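**FOR RELEASE May 16, 2020**

# Ondel Growers Question "Once-a-Month" Watering Claim for Flornex Potting Mix

*Houseplant trial finds little difference between premium mix and ordinary bagged soil*

RALLIS – The Ondel Growers Association today published the results of a 12-week indoor trial of Flornex, a potting mix sold by Brutberg Garden Supply with the promise that most houseplants will need water "just once a month." The association's members did not see anything that would support that promise. They would like Brutberg to explain where it came from.

The trial began in November, when members potted 223 houseplants in 24 homes. Each home grew matched pairs of the same kind of plant, one in Flornex and one in the plain peat and perlite mix that Rallis garden stores sell at less than half the price. Pothos, spider plants, peace lilies and small ficus made up most of the total. Members pushed a finger into the soil at the same time each morning and watered only when the top inch felt dry.

Plants in Flornex did tend to go a little longer between waterings, usually by a day and sometimes by two. In several homes there was no gap at all. Peace lilies in both mixes were drooping well before the month was out, and one member gave up on the once-a-month schedule for her own lilies after the second week.

"I wanted it to work," said Stamatia Vasilakis, who organized the trial. "I travel for my job and I have a lot of plants. But if the bag says a month and I get an extra day, I'm going to ask what I paid for. A cactus will go a month in anything."

Vasilakis wrote to Brutberg twice to ask for the test results behind the claim. The first letter brought a coupon. The second brought a two-page leaflet stating that the figure was reached "under optimal conditions," with no mention of the temperature, the size of the pot, the amount of light or the type of plant. The association does not think a shopper standing in a store aisle can be expected to guess at any of these.
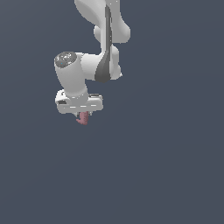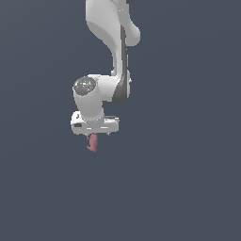
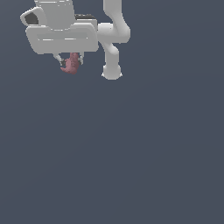
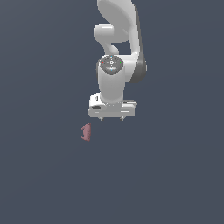 *Computer renderings of a white robotic arm against a plain gray background.*

The association also takes issue with the phrase "clinically proven roots," which appears on the back of the Flornex bag. Members who unpotted their plants at the end of the trial found healthy roots in both mixes and could not tell the pairs apart by looking. What a clinic would have to do with it is unclear.

There is one point in the product's favor. Flornex was easier to wet again after it had dried out completely, while the plain mix tended to shrink away from the side of the pot and let water run straight through. Anyone who often forgets to water may find that useful. It could be printed on the bag, and the association would have no objection.

Anastasia Tzanetos, who kept the records, cautioned against reading too much into the trial in either direction. Homes in Rallis are heated hard in winter and the air gets very dry. Some members had south windows and others had almost no direct light. Three plants were knocked over by cats and left out of the results.

"We're not a laboratory and we don't say we are," said Tzanetos. "Brutberg says it has tested this stuff. Fine – then show people the test. We've put every page of our notes out where anybody can pick them apart, including the parts where we messed up."

Those parts include a week in which one household watered all its plants by mistake, and a batch of labels that smudged and had to be rewritten from memory. Results from the second group were kept in the report but marked as doubtful. Leaving them out makes no real difference to the findings.

The association paid for the trial from its own funds at a cost of $700, most of which went on pots and soil. All Flornex was bought off the shelf at full price. The association takes no money from soil companies and sells no potting mix.

It is asking Brutberg to do the following:

- publish the test behind the once-a-month claim, with the plants and pot sizes used
- state on the front of the bag that watering needs depend on the plant and the room
- drop the word "clinically" from the packaging

Until then, the association's advice to people with houseplants is the same as it was before Flornex came along. Feel the soil and water when it is dry. Be wary of any schedule printed on a bag by a company that has never seen your windowsill.

A second trial, using outdoor containers on porches and balconies, is under discussion. Members have not agreed on whether to include Flornex again or to spend the money on a comparison of cheaper mixes, and several have said they would sooner see the money go to seed.

**About the Ondel Growers Association**

The Ondel Growers Association is a membership group for home gardeners in and near Rallis. It holds plant swaps in spring and fall, runs a lending shelf of garden tools and publishes occasional reports on products its members use.

**Press contact:** Anastasia Tzanetos, Ondel Growers Association, Rallis. Paper copies of the full trial notes are available on request.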